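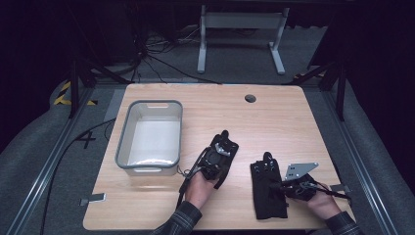
Folding small cloths so they stand up in a bin

Posted in Home & Workroom > Storage and Sorting
3 October 2022

Ondetti

I have a few dozen black cleaning cloths, all rectangular, all the same cut. They live in a shallow translucent bin with a gray rim and a handle slot at one end. I want them filed on edge so one can be pulled out without disturbing the rest. At present I fold each one lengthwise, then across, and drop it in. By the time the bin is half full the first row has slumped and the folds have opened.

Details that may matter:

The cloths are a thin woven synthetic, not terry. They wrinkle along the fold and the wrinkles stay. One end usually lifts into a small ridge after the lengthwise fold, and pressing it flat by hand does not hold.

The bin interior is 368 mm long. I have not measured the width of the floor, but a cloth folded once lengthwise fits across it with a little room.

The work surface is a plain wooden tabletop with rounded corners, clamped down, so it does not move. It is fairly smooth and the cloth slides when I fold.

Is there a fold that stays shut, or is the bin the wrong shape for this? I would prefer not to buy dividers. I looked at the Fleko inserts and they are made for deeper drawers.

Hafþórsson

The bin is fine. The fold order is the problem, and so is starting with a wrinkled cloth.

A lengthwise fold in half leaves two loose long edges on the same side. Whatever you do next, those edges want to separate. Fold in thirds instead, so that one long edge ends up inside. The strip is narrower and stiffer, and there is only one free edge to manage.

Procedure, assuming you are right-handed with the bin on your left:

Lay the cloth flat with a short side toward you. Hold the far end down with one hand and draw the other hand toward you once, with light pressure. Repeat from the center outward if there are bumps. Do this before any fold. A bump that gets folded in becomes two bumps, and the ridge you describe at the end is usually slack fabric that was pushed there by smoothing away from yourself.

Fold the left third over, then the right third on top. Run the side of your hand down the strip.

Fold the strip from the far end toward you, stopping a finger's width short of the near end. Then fold that in half again, or in thirds if the cloth is long. The packet should stand on the table by itself. If it falls over, it is too tall for its thickness - add a fold.

Place it in the bin with the closed fold up. Start against the end wall opposite the handle slot and work toward the slot, so you are not reaching over finished rows.

For the slumping, tilt the bin while you load it. Put something under the slot end so the packets lean back on the far wall. Set it level when the row is full. With a bin 368 mm long I get 11 packets to a row with a comparable cloth, packed firmly enough to stand and loose enough to pull one. Yours may differ with thickness, so count your own once and keep to it.

On the sliding: put a damp dishcloth under the far edge, or a piece of shelf liner. The table does not need anything permanent.

Daminstead

just roll them. been doing it for years in the garage, rag goes in the bin rolled up, done. no standing up no falling over. you can get a lot more in too. i buy the big cartons, 2,000 at a time, and i am not folding 2,000 of anything

if you want them neat put a rubber band on each one

Ondetti

Thanks to both. I tried the thirds method on one row this evening. Smoothing toward myself removed most of the ridge. The packets stand, although two near the slot end lean because the row is not full yet.

Rolling does not suit this case. The cloths have to lie flat when used, and a rolled one curls at the ends.

One follow-up: does ironing help, or does it make the fabric slicker?

Hafþórsson

It helps with old creases. Keep it on the lowest setting for a synthetic, and test one cloth first. Some of these fabrics glaze under heat and then slide worse than before. I would wash a few, pull them square while damp, and dry them flat. That gets 95 percent of the wrinkles out of mine and I have not ironed one since August.

For the partly filled row, put a folded hand towel in the gap and take it out as you add packets.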